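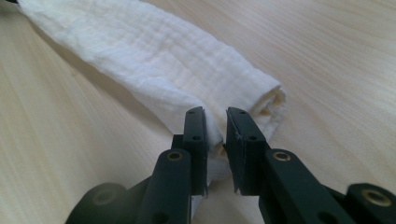

# Gevell Lokden goalie leg pad straps, full replacement set

**£79 the set, fits left and right pads. In stock.**

Goalkeepers will spend a month's rent on a pair of pads and then hold them on with whatever straps happened to come in the box. By the second winter the elastic has the spring of an old sock and the pad spins round the shin every time you drop. You blame the skates, then the ice, then the defence. The defence may well deserve it, but have a look at your straps first.

The Lokden set replaces everything from the toe tie to the top of the calf. There are 14 straps in the bag, seven for each leg, and they're marked L and R in stitching so you can still read it after a season of sweat. The calf straps have a wide elastic panel. The knee straps are a bit stiffer, and the toe ties are plain bungee with a hook that you can work in gloves, provided they aren't goalie gloves.

## Will they fit my pads?

Probably. They're made for senior and intermediate pads with sewn loops or screw-in anchors. If your pads use slide-in tabs you'll need the Lokden T version, which has the same straps and a different end, and costs the same. Junior pads are too short in the calf, and you'd end up with enough spare strap to tether a dog.

If you can't tell what you've got, email us a photo of the back of the pad. The back, please. We get a lot of lovely fronts.

## Fitting

Do one leg at a time and leave the other pad alone until you've finished. It's your only map of where everything went.

1. Undo the old toe tie and thread the new one through the same holes.
2. Work up from the boot to the knee, swapping each strap before taking off the next.
3. Put the pad on over your skate and do the straps up loosely.
4. Drop into a butterfly on the living room carpet, with skate guards on. Tighten or slacken until the pad turns with you and comes back when you stand.

New elastic is tighter than you remember. Give it 3 sessions before you start cutting anything shorter, and seal any cut end with a lighter or it will fray.

## Details

| | |
|---|---|
| Straps | 14 (7 per leg) |
| Colours | Black, white, red |
| Anchors | Sewn loop or screw-in |
| Washing | Cool hand wash, hang to dry |
| Stock code | 1359 |

Keep them off radiators. Leaving them in a closed kit bag from Monday to the weekend is bad for the elastic too, and for anyone who shares your car.

## From the customers

> "Had been tying my left pad up with a skate lace since October. Took an evening to fit these. Still let in six, but both pads were facing forwards for all of them." — Heike Wunderlich

> "White ones were grey by the second game. Otherwise fine." — Rec league goalie, Adar Rink

We can't do much about the grey. Order black.

## Delivery and returns

Orders placed before noon leave the same day. Unfitted sets can come back for a refund within the month. Once they've been on the ice they're yours, and we'd ask you not to post them to us to make a point.

Single straps are sold separately for people who have lost one, and so is the **Phuthong** knee pad insert, if the landing is what hurts.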